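Changes to study space at Nellgate Library from November

Readers will be aware that the ground floor of Nellgate Library has been under review for much of this year. The review has now closed and its recommendations have been accepted in full. The new arrangements come into force in November and apply to all holders of a reader's ticket, including those whose tickets were issued by the Kandon branch.

The principal change concerns the division of the ground floor into quiet and shared areas. At present the whole floor is treated as a quiet area during the morning and as a general area after lunch, an arrangement which dates from the time when the reference desk stood beside the main entrance. Responses to the consultation showed that many readers were unsure which rules applied when they arrived, and that staff were often asked to settle disagreements over conversation and telephone calls. More than 300 written responses were received, and the library is grateful to all who took the trouble to reply.

From November the east side of the floor will be a quiet area at all hours. Conversation, telephone calls and group work will not be permitted there. The west side will be a shared area in which readers may talk at an ordinary level, work in pairs or groups, and use the power points for their own equipment. Food may not be eaten in either area. Drinks in closed cups are allowed in both.

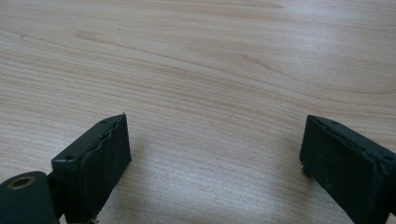 Places in the quiet area may be booked up to 2 weeks ahead, either at the enquiry desk or by telephone. A booking will be held for 30 minutes after its start time and will then be released to any reader who is waiting. Places in the shared area cannot be booked. Groups who need a fixed time should apply for the Lai Room on the first floor, which is open to local societies and to parties of students accompanied by a tutor. Applications for the Lai Room are dealt with by Cheng-en Lau, Bookings Officer.

Several respondents asked whether bags and coats might be left to keep a place during lunch. The library has considered this point with some care. Staff cannot be responsible for belongings left unattended, and a place which has been empty for longer than 30 minutes may be offered to another reader. In that event any items will be taken to the enquiry desk and recorded in the lost property book. A Timex watch, two umbrellas and a number of door keys handed in during the summer remain unclaimed, and their owners are invited to come forward.

The local history collection will move to the first floor at the same time. Hamisi Mfaume, Local History Librarian, advises that parish registers, rate books and the larger maps will be available by appointment only while the shelves are being filled. Newspapers on microfilm are not affected. Readers with work in hand are asked to order material before the move begins, as items in transit cannot be called back at short notice.

Opening hours remain as they are. Late opening until 8 pm will continue on the same evenings as before, although the enquiry desk will close at 7 pm and requests for items from the store must be made by that time. The lift will be in use throughout the period of the move.

The revised reader regulations have been approved by Shih-chieh Sin, Head of Library Services, and replace all earlier versions. Printed copies may be collected from the enquiry desk and a large-print edition is available on request. Comments on the new arrangements should be sent in writing to Jirayu Chantharasri, Reader Services, at the library address. They will be considered when the regulations are next reviewed in the spring.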